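Chapter 6. Rehearsing the Build: Simulation Before Hardware in the Shared Workshop

Reading time: 9 minutes 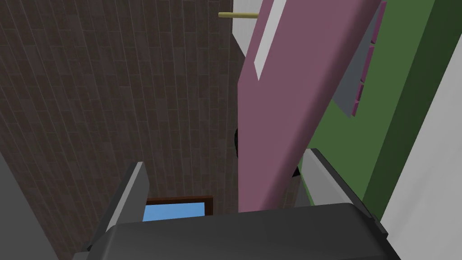
Gayan Uddin remarked, on reading a draft of this chapter, that he had built three arms at home without simulating any of them and had lost only one gearbox in the process. He asked whether the practice was worth the evenings it consumed. The authors take the question seriously. A person who builds one arm, for one task, on a bench that no one else uses, may reasonably go straight to hardware. The reader of this book is assumed to be in a different position: sharing a room, sharing tools, and in most cases sharing the arm itself with other members who will want it to work on their own evenings.

6.1 Purpose of the chapter

The preceding chapters dealt with the frame, the joints, the wiring and the power supply. By the end of Chapter 5 the reader should possess an arm that can be moved by hand through its full range with the supply disconnected, and a gripper that opens and closes on command. The present chapter concerns the period between that point and the first powered movement.

During this period the work takes place on a computer. The builder prepares a model of the arm, places it in a virtual room, attaches a virtual camera near the gripper, and attempts the intended task. Mistakes made at this stage cost time. Mistakes made at the bench may cost a motor, a window or a finger.

The project followed throughout the chapter is the Pukano arm, constructed by members of the Broditz shared workshop. It is a small tabletop arm with a two-finger gripper, intended for lifting light parts out of a tray and setting them down in a fixture. The description of the project is drawn from the workshop log kept by Bianca Ciobanu and from drawings supplied by Malsha Weerasinghe.

6.2 What the model must contain

A model for rehearsal does not need to look like the finished machine. Paint, screw heads and cable ties may be omitted. The following must be correct:

The length of each link, measured between joint centers on the arm as built. Measurements should be taken from the metal and not copied from the drawing, as small changes made during assembly are easily forgotten.

The limits of each joint. In the Pukano arm the wrist was able to turn further in the model than on the bench, and a week of rehearsal was discarded when the error was found.

The shape of the gripper, including the outer faces of the fingers. Builders tend to model the inner faces with care and to leave the outer faces as plain blocks. Most unwanted contacts take place on the outside.

The position and tilt of the camera.

The mass of each link should be entered if the simulator will be used to estimate motor load. For a first rehearsal concerned only with reach and clearance, a reasonable guess will serve.

6.3 The camera near the gripper

Many home builders first consider a fixed camera on a post, looking down at the bench. Such a camera is simple to mount and simple to calibrate. Its weakness is that the arm passes between the lens and the work at the moment when a clear view is most needed.

A camera carried by the arm avoids this difficulty and introduces others. The gripper body occupies part of every view. In the rendered view at the head of the chapter it fills the bottom edge, with the two fingers rising from either side and an open gap between them. Anything that lies behind the gripper body is lost to the camera. The builder must decide how much of the view may be given up in this way, and should make the decision in simulation, where moving the mount is a matter of changing a few numbers.

A second difficulty is that the view turns with the wrist. Walls and boards that are upright in the room may run diagonally across the image. A person watching the screen soon becomes confused, and a program that expects upright edges will fail. The usual remedy is to calculate the position of the camera from the joint angles and to convert every measurement into the coordinates of the room before using it. Section 6.7 sets out the method in full.

The Broditz members tried two mounts. The first stood high above the wrist and gave a generous view of the bench, but the camera met the upper link whenever the arm was folded for storage. The second was lower and further forward. It surrendered part of the view to the gripper body and cleared the link at every position. The second mount was adopted.

6.4 The virtual room

Beginners commonly place the arm in an empty gray space. The practice is understandable, and it is adequate for checking joint limits. It is not adequate for testing a camera. A program that finds a part against a plain background may lose the same part against planks, tiles or a painted wall.

The room used for rehearsal should therefore contain surfaces of several kinds. Some should carry fine, repeated patterns, such as narrow boards. Others should be flat areas of a single color. There is no need for the colors to match those of the real workshop, and there is some advantage in choosing colors that do not. A program that depends on the wall being a certain shade will be exposed early.

Large objects should also be placed close to the arm. A broad board set between the camera and the far wall will hide whatever stands behind it, leaving only a corner or a thin strip in view. The builder should observe what the program reports in such cases. The correct report is that the object is partly hidden or cannot be identified. A confident wrong answer is the more serious fault.

Oleksandra Fedoruk prepared the first set of rooms for the project using Soriten, the workshop's own collection of scene files. Each room is stored as a plain text file listing the surfaces, their colors and their positions. A member who wishes to alter a room copies the file, gives it a new name and edits the copy. The original is left as it was, so that a result obtained in November can still be repeated in spring.

6.5 Rehearsal procedure

The procedure below was adopted by the workshop on 2025-11-02 and has been followed for later builds with minor changes.

Step 1. Load the model with the arm in its storage position. Confirm that no part of the arm overlaps any other part or the bench.

Step 2. Move each joint alone, from one limit to the other, at low speed. Watch the whole arm from outside, and then repeat the movement while watching the gripper camera.

Step 3. Open and close the gripper 50 times in several wrist positions. Record any position in which a finger touches the mount.

Step 4. Run the intended task from beginning to end in the simplest room. Do not proceed until it has been completed without contact other than the grip itself.

Step 5. Repeat the task in every remaining room. The Pukano arm was rehearsed in 40 rooms.

Step 6. Enter all failures in the log, including those that appear to be faults of the simulator.

The last step is the one most often neglected. Of the 118 failures in the Pukano log, many were at first dismissed as errors in the software. Bradley Pilkington reviewed them in a single sitting and found that a good number pointed to the same cause: the left finger had been modeled slightly shorter than it was. The entry had been sitting in the log for weeks — correctly described, and unread.

6.6 Limits of the method

Simulation treats the arm as stiffer, cleaner and more exact than it is. A printed bracket bends under load. A belt stretches. A camera cable, absent from nearly every model, catches on the corner of the bench. The reader should expect the first powered run to reveal faults of this kind and should plan the evening accordingly.

Light is a further weakness. Rendered surfaces are often evenly lit, whereas a workshop has windows, a desk lamp and, on some evenings, another member welding behind a screen. The lighting in the virtual room can be varied, and should be, but the range tried on the computer will be narrower than the range met in use.

Contact between the gripper and a soft or slippery part is also handled poorly by most simulators available to the home builder. Ciobanu's log records a foam block that was lifted without difficulty in every rehearsal and dropped repeatedly at the bench. The matter was settled by gluing thin rubber to the inner faces of the fingers, after which the finger thickness in the model had to be changed and Steps 3 and 4 carried out again.

For these reasons a successful rehearsal does not authorize a member to run the arm at full speed. In the Broditz workshop the first powered run is made at the lowest speed setting, with two members present, one of whom keeps a hand on the stop switch and has no other duty.

The wiring of that switch follows the Selvanayagam layout given in Chapter 4. Readers who changed the layout during assembly should return to Section 4.5 and repeat the continuity test before beginning the exercises in the next section.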